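Putting Things Back: A Tape-Sorting Arm Built in a Shared Workshop
Student project report, second-year mechatronics
16th May

1. Why tape

The shared workshop at Clerkia has a bench, a drill press, a very good bandsaw and a chronic inability to return tape to where tape lives. I have been a member since December and I am as guilty as anyone. My course requires a build project that "addresses a real need in a real setting," and I could think of no need more real than wanting electrical tape and finding only the stuff for marking floors.

The proposal promised an arm that would pick rolls of tape off the bench and set them in a tray. My supervisor asked whether a sign would be cheaper. It would, and there are already signs.

2. The arm

I did not build the arm from nothing. Its joints came from a retired Jaber teaching kit the department was clearing out. The gripper is mine, assembled over a spring of evenings at Clerkia with hand tools and one printer that works when the heating is off. I named the whole machine Surero, which was the least embarrassing name still available on the department's server.

The control code runs on an old laptop and is written in Pliltura, a small scripting tool from our first-year course. I would call it adequate. It has no undo, and its only error message is "stopped."

The budget was 110 dollars. I spent 67 of it on parts and most of the rest on replacing parts I had drilled in the wrong place.

3. Three ways to hold a roll

My first gripper squeezed rolls from the outside. It worked well on new rolls and badly on every roll that a person had ever used, because used tape has a flap, and the flap stuck to the finger. Surero would then carry the roll to the tray, open its fingers, and carry the roll back again. I watched it do this for longer than I needed to.

The second gripper had rubber pads, which the tape liked even more.

The third approach was to stop touching the sticky part. A roll has a hole in the middle and the hole has a cardboard edge that sticks to nothing. The fingers now close to a narrow point, go into the hole and spread just enough to press on the core. This took two weeks of filing and one afternoon of code.

4. Testing

I ran 80 trials on the bench with rolls borrowed from the workshop drawers. A trial counted as a success if the roll ended up in the tray and stayed there. Rolling out again counted as a failure, even when it was funny.
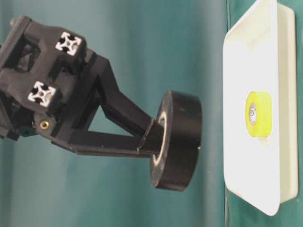 Large rolls were the part I expected to lose marks on. They are heavy, the weight hangs well out from the wrist, and on the older fingers they drooped until they slid off. With the fingertips pushed into the center hole, as they are with the black roll, the droop turned into a tilt, and a tilt I can correct for. Small rolls brought a different headache. The yellow one in the tray is a good deal smaller than the black, so the fingers have less hole to find and the aim has to be better. My fix was to slow the last stretch of the approach until other members began asking if the arm had crashed.

The failures fell mostly into one group: the fingers arrived off-center, nudged the roll, and then carried on faithfully to the place where the roll used to be. Surero has no idea whether it is holding anything. It will deliver an empty grip to the tray with complete confidence.

5. What I would change

A switch in one fingertip would tell the code whether the core is there. I own the switch. It arrived the day after I had glued the fingertips.

The tray should be deeper, or have a divider, so that rolls can be stood up in order. I would also start with the fingers next time and leave the nice cable covers until last. I made the cable covers first. They are excellent and they are in a box.

6. Condition of the workshop at hand-in

Surero has permission to stay on the end bench until the summer clear-out. The scissors are missing.

Related reports
Bandsaw fence with a digital readout
A quieter enclosure for the shared printer
Pliltura for people who missed the first lecture
Rebuilding a Jaber teaching kit: wiring notes

Contact the project archive | Copyright remains with student authors | Back to top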